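Flovari 9 Litre Camp Oven, Lidded, Pre-seasoned

4 min read

Item no. 3428
Made by Lindgren

The Flovari is a round cast-iron camp oven with three legs, a flanged lid and a wire bail handle. It is meant for coals and hardwood embers and can also be used in a covered barbecue with the legs resting on the grill bars. It holds 9 litres to the rim. Working capacity is lower, and for stews we suggest leaving two fingers of clearance under the lid.

The body and lid are cast separately in sand moulds. The lid seat is then ground flat so that it closes without rocking. Some grinding marks will be visible on the rim of a new oven. They are left bare under the seasoning and darken with use.

Capacity and fit

A whole chicken or a rolled roast of up to 3000 g will fit with the trivet in place. Larger birds will touch the lid and scorch at the point of contact. For turkey, use a boned and rolled breast, or joint the bird and cook it in two lots. The oven takes a round loaf made with one kilogram of flour, proved in the oven itself or in a basket and tipped in on baking paper.

Lid

The flange is raised all the way round the lid and holds coals and ash clear of the food when the lid is lifted level. Use the supplied lifter, which hooks under the centre loop and braces against the flange. Tongs and pliers will lift the lid but will not hold it level.

The underside carries cast drip points in a ring pattern. Condensed moisture falls back across the food instead of running to the wall. Turned upside down on the trivet, the lid can be used as a shallow griddle for flatbread, eggs or bacon. The loop is short enough not to foul the trivet.

Heat

Cast iron heats slowly and unevenly if it is placed directly over flame. Let the fire burn down and shovel coals to a clear patch of ground beside it. For roasting, put slightly more heat on the lid than beneath the base. For baking, increase the difference again and keep the centre of the base free of coals, laying them in a ring under the outer edge. For stews and soups, reverse this and put most of the heat below.

Turn the oven a quarter turn one way and the lid a quarter turn the other at regular intervals. Wind will strip heat from one side, and a windbreak of sheet metal or stacked stones is worth setting up before the oven goes on.

Colour on the lid is a poor guide to temperature. If a thermometer is used, take the reading inside the meat at the thickest part. The lid has no probe port. A thin braided probe lead can be run under the lid edge, but the seat will not close fully over it and some steam will be lost.

Seasoning

The oven is supplied with two coats of baked flaxseed oil and can be used after a rinse in hot water. Expect the finish to be patchy over the first few uses. Cook something fatty early on. Tomato, wine and vinegar should be kept out of it until the surface has darkened evenly, and even then should not be left standing overnight.

To re-season, scrub back any rust with steel wool, dry the oven over low heat, wipe on a thin film of oil and wipe most of it off again. Bake upside down in a hot kitchen oven for an hour and let it cool with the door shut. Too much oil gives a sticky brown surface, which has to be scrubbed off and started again.

Cleaning

Scrape out food while the oven is still warm, then rinse and brush. A small amount of dish soap does no harm to an established surface. Do not soak it, do not put it in the dishwasher, and do not pour cold water into a hot oven. Cast iron cracks under sudden cooling and the warranty does not cover it.

Store with the lid off or with folded paper between lid and rim so that air can move. The carry bag is unlined cotton canvas. Brush out the ash, then machine wash it cold on its own and line dry. It will shrink a little on the first wash and has been cut to allow for this. Do not tumble dry.

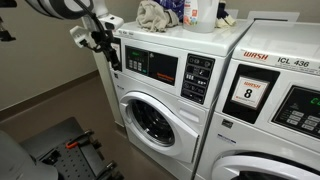
Soledad Kincaid wrote to say that the instructions are too cautious on bread, and that she gets a better base crust by preheating the empty oven over coals before the dough goes in. She also finds the trivet a nuisance under a loaf and leaves it out. Preheating is acceptable provided the oven is brought up slowly. Without the trivet, reduce the heat below and check the base early.

In the box

Oven body with bail handle
Flanged lid
Lid lifter, plain steel
Wire trivet
Canvas carry bag
Care sheet

Compatible parts

The Skukitz tripod takes the bail handle on its standard chain hook. The Prirano fire shovel is narrow enough to place coals between the legs without tilting the oven. Both are sold separately. Lids from the earlier flat-rim model do not fit and should not be ground down to suit.

Warranty

2 years against casting faults, including porosity, warping in normal use and failure of the handle ears. Rust, loss of seasoning and cracking from thermal shock or dropping are excluded. Keep the receipt and quote the item number. Claims and parts enquiries go to Anika Nakamura at the service desk, with a photo of the fault and one of the casting mark under the base.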